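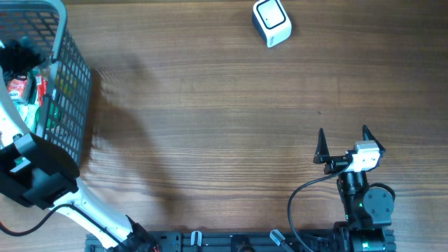

Figure 3. Wooden tabletop with horizontal grain, and a gray plastic basket of odds and ends.

Section 3: Oiling Your Tabletop for the First Time

By now your Jirkik table should be standing on its own legs with all the bolts snug, and we know how tempting it is to call the job finished and start putting plates on it. Please hold off a little longer. The top leaves our workshop sanded and lightly sealed for the trip, but it hasn't had its proper finish yet, and an evening spent with the tin of Sallow oil from the accessory box will make the years ahead a great deal easier for you and for the wood.

What you'll need

From the accessory box: the tin of Sallow oil, the two Pappas applicator pads, the folded sheet of 600 grit paper and the Flotix felt feet (set those aside, they come up again in Section 4).

From around the house: a few clean cotton rags (old T-shirts are wonderful for this), a bucket of water, rubber gloves, and newspaper or a drop cloth for the floor.

Before you start

Pick a time when the table can be left alone until the next day. If you have cats, a room with a door is a blessing. The oil likes an ordinary, comfortable room, so a chilly garage in winter or a porch in full sun will both give you trouble. Open a window if you can.

CAUTION: Rags soaked with oil can heat up and catch fire by themselves as they dry, even hours later. Never ball them up or drop them in the trash. Put every used rag and pad straight into the bucket of water, then lay them out flat outdoors, well away from the house, until they are fully dry and stiff.

Steps

1. Take everything off the table. Baskets, fruit bowls, mail, the lot. Things have a way of sliding back to a corner while you work, and a spot that gets skipped will show up lighter than the rest.

2. Wipe the whole top with a barely damp cloth and let it dry completely. You may feel the surface turn a bit fuzzy under your palm. That is the wood fibers standing up, and it's just what we want at this stage.

3. Fold the 600 grit paper in thirds and go over the top lightly, always along the grain. Use about as much pressure as you'd use to dust a picture frame. Go easy at the edges and corners, where it's surprisingly simple to rub through to a paler color.

4. Remove the dust with a dry rag, then go over it once more with a fresh one. Run your hand across the top. If it feels like paper, you're ready. If it feels like felt, repeat step 3.

5. Put on your gloves and stir the oil slowly with a flat stick. Please don't shake the tin, as bubbles will dry into the finish as tiny craters.

6. Pour a small puddle, no bigger than a coaster, near the middle of the table. Spread it with the applicator pad in long strokes along the grain, working toward the edges. Add more only when the pad begins to drag.

7. Wait fifteen minutes or so. Make yourself a cup of coffee and drink it in another room.

8. Wipe off all the oil that hasn't soaked in, using a clean rag and turning it often. This is the step people hurry, and it's the cause of nearly every sticky table we hear about. When you think you've finished, look across the top from a low angle with a lamp on at the far side. Shiny patches need another wipe.

9. Leave the table to dry for 18 hours.

10. Repeat steps 5 through 9 with the second pad. Two coats are plenty for most homes. If your table will see finger paint or homework, go ahead and add another thin coat.

Note: The tin holds 1000 milliliters, so you'll have a good amount left over. Press the lid down firmly and store it upright somewhere cool, out of reach of children. We like to write the month on the lid with a marker.

Note: Table leaves should be oiled on the same day as the main top. Oiled later, they take a while to catch up in color.

The first few weeks

You can set light things on the table once the last coat has dried, but the finish goes on hardening for a while after that. Be gentle with it. Use trivets under hot pans, mop up spills when you see them, and lift heavy objects when you want to move them. Plastic and rubber items are best shifted to a new place every few days during this time, as they can leave a faint outline if they sit still on a young finish. Hold off on tablecloths, too, so the air can reach the wood.

If you do find a ring or a dull patch, don't worry. Rub it lightly along the grain with the used 600 grit paper, put a few drops of oil on a rag, work it in, and wipe it dry. Remember to put that rag in water as well.

Continue to Section 4, Fitting the Felt Feet.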